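Pesquisar nesta disciplina
Pesquisar Limpar
Dezembro de 2023 | por Behrouz Shahbazi
Categoria: Apontamentos das aulas > Trabalho e Automação > Aula 9

Aula 9. O braço chega ao armazém: quem faz o quê a partir daí?

Olá a todos! Como prometi, ficam aqui os apontamentos da última aula, um bocadinho mais arrumados do que os rabiscos que deixei no quadro (peço desculpa à fila de trás, já me disseram que a minha letra não se lê). Quem faltou tem aqui quase tudo, menos a discussão do fim, que foi boa e que tentei resumir mais abaixo.

O caso que trabalhámos

Voltámos à Pondwood, o centro de distribuição que já tinha aparecido na aula sobre turnos. Em março instalaram na secção de miudezas um braço que tira objetos de uma caixa e os passa para a linha seguinte. Trabalham ali 293 pessoas e, dessas, só uma parte pequena mexe diretamente com a célula, mas quando lá fui fazer entrevistas toda a gente tinha opinião sobre ela. Até o pessoal da cantina!

A secção de miudezas recebe de tudo: brinquedos, peças soltas, coisas embrulhadas em plástico, artigos devolvidos sem caixa. O catálogo tem 1.781 referências e muda todas as semanas. Guardem este número, que volta a aparecer no exercício.

O que era o posto antes

Uma pessoa em pé, uma caixa à frente, um ecrã à altura dos olhos. Pegar, olhar, ler o código, pousar. A meta era de 245 peças por hora e quem estava abaixo disso via o nome a amarelo no painel. A Nasrin Rashti, que passou seis anos nesse posto, contou-me que ao fim de uns meses já não via os objetos, via formas de pegar: "isto é de dois dedos, isto é de mão cheia, isto escorrega". Achei a frase tão boa que a pus no exame do ano passado (não vale a pena procurarem, este ano muda).

Reparem no que ela está a dizer. O posto estava classificado como "não qualificado" na tabela salarial, e no entanto havia ali um saber enorme sobre atrito, peso e fragilidade que não estava escrito em lado nenhum. É o que chamámos, na aula 4, conhecimento tácito. Quem ainda não leu o capítulo da sebenta sobre isto, leia antes do teste, por favor, que eu faço sempre perguntas daí.

O que é o posto agora

A tarefa de pegar passou para a máquina e o posto partiu-se em dois. Há quem prepare as caixas e há quem acompanhe a célula, ou seja, quem responde quando o braço para, quem retira o que ficou preso e quem regista o motivo. A Nasrin está neste segundo grupo. O título no contrato passou a "operadora de célula", o salário subiu um nadinha e a formação durou uma manhã. Uma manhã! Foi aqui que a turma protestou, e com razão.

Para perceber as queixas dela ajuda pensar na tarefa em concreto. Um boneco deitado de lado, em amarelo e castanho-alaranjado, uma peça preta cilíndrica com estrias, uma peça transparente com ar de plástico, cheia de reflexos, um bocadinho verde de forma irregular: para nós é um monte de tralha, para um sistema de visão são problemas bem diferentes uns dos outros. Os brilhos, sobretudo, costumam dar dores de cabeça, e um fundo metálico riscado também devolve luz por todos os lados.
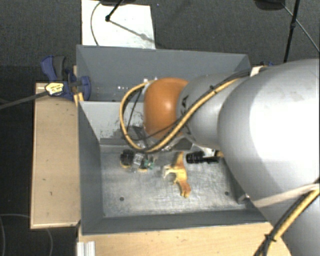

O que muda para as pessoas

1. O ritmo. Antes o ritmo era da pessoa, com a pressão do painel por cima. Agora quem acompanha passa longos minutos à espera e depois tem de resolver tudo depressa. A Nasrin diz que chega a casa mais cansada da cabeça e menos das costas, e não sabe bem se ganhou com a troca.

2. A atenção. Vigiar uma coisa que quase sempre corre bem é dificílimo (lembram-se do exercício do relógio, na aula 6?). Somos maus nisto, todos, e o desenho do posto raramente o tem em conta.

3. A responsabilidade. Quando uma peça se parte, quem responde? Na folha de ocorrências da Pondwood só há um campo, "operador", e é lá que fica o nome da pessoa. O braço não assina folhas. Discutimos isto durante vinte minutos e não chegámos a acordo, o que me deixou muito contente.

4. O espaço. Uma célula traz cabos, grampos, suportes, tampos, e tudo isso fica no caminho de alguém. Antes de perguntar "funciona?", perguntem à equipa da limpeza por onde é que passa.

5. A conversa. Este ponto veio da turma e eu não o tinha nos slides. No sistema antigo havia quatro postos lado a lado e falava-se o dia inteiro. Agora há uma pessoa por célula. Ninguém pôs isso na folha de custos.

Termos para o teste

Célula: a máquina, o que a rodeia e a zona onde se trabalha com ela. Inclui as pessoas, embora os manuais às vezes se esqueçam.

Garra: a parte que pega. Vai na ponta do braço.

Intervenção: cada vez que uma pessoa tem de entrar no processo. Atenção, que há empresas que só contam as que duram mais de um minuto, e assim os relatórios ficam lindíssimos.

Requalificação: mudar de funções com formação a sério. Uma manhã com um manual da Skonura na mão é outra coisa, e podem escrever isso no teste com as minhas palavras.

Exercício para a próxima aula

Em grupos de três ou quatro, imaginem que a Mangubat, concorrente da Pondwood, quer instalar a mesma célula. Escrevam uma proposta para o posto de quem a acompanha, até 700 palavras, com horário, pausas, formação e regras para as ocorrências. Digam também como é que se lida com as referências novas, tendo em conta o tamanho do catálogo da Pondwood. Quem ensina a quem? A Nasrin sabia pegar em tudo aquilo e não lhe perguntaram nada quando configuraram o sistema, comecem por aí se estiverem encravados.

Não quero ouvir só "a máquina é boa" ou "a máquina é má", já tive 30 trabalhos assim e adormeci no terceiro.

Leituras: capítulo 5 da sebenta e o relatório do projeto Porkach, que está na pasta partilhada (só as duas primeiras secções, o resto é estatística e fica para depois das férias). Dúvidas por e-mail ou no meu gabinete, a seguir à aula.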